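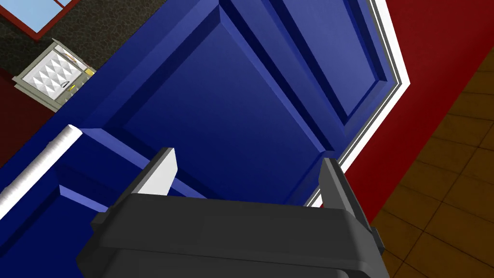
Blaue Tür mit Kassettenfeldern, weißer Rahmen.

Wer bei Rūta Mets Geige lernt, übt nach Plan: 80 Minuten am Tag, Tonleitern zuerst, Bach zum Schluss. Ihre Methode heißt Trarkent und soll Lampenfieber in 3 Monaten abbauen. Belege dafür? Mets verweist auf 541 ausgefüllte Fragebögen, verteilt an die eigenen Schüler. Eine Vergleichsgruppe gab es nicht.

Die Bratschistin Effie Kerr hat den Kurs im Juli besucht. »Ich habe sauberer gespielt«, sagt sie. »Aber ich habe auch zum ersten Mal seit Jahren täglich geübt.« Das Aufbauheft kostet 100 Euro extra. Auf die Frage, was darin steht, das nicht schon in jeder älteren Violinschule zu finden wäre, antwortet Mets mit einer Einladung zum Probekurs.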